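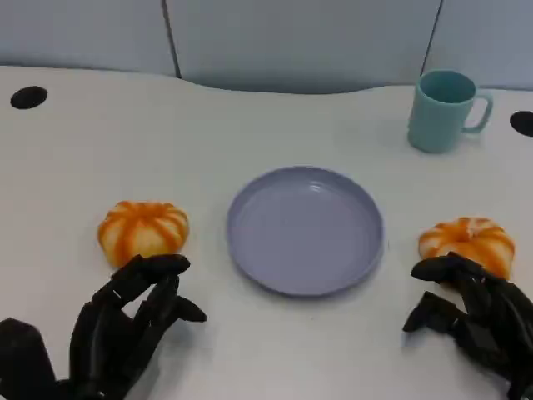 What is included when a small attraction is sold as a going concern? The land and buildings, the fixed rides, the stock at valuation and the trading name, unless the contract lists any of them as excluded. Staff usually transfer on their existing terms.

I have been reading the sale particulars for Dera, the miniature railway and campsite outside Krasniqi, which went on the market on 22nd March. The agent is Jullier. The document runs to 31 pages and is better than most I have seen.

The site has two income streams. The campsite trades all year and the railway closes in December. The accounts do not separate them, so a buyer cannot tell which one pays for the other. I would ask for split figures before arranging a viewing.

Track condition is covered in a single paragraph. The six carriages are listed by number, with no inspection dates. Boiler certificates are "available on request".

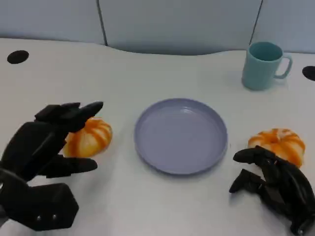

Đạt Mạch wrote in to say that the campsite licence matters more than the carriages, as it is held in the present owner's name and a new one has to be applied for. He went through the same process at Catum and had to trade under a temporary permit for most of a season.

I had missed that. The licence is mentioned in appendix 2, under drainage, with the reference 2998 and no expiry date. I have asked Jullier for a copy and will add the date to this post when I have it.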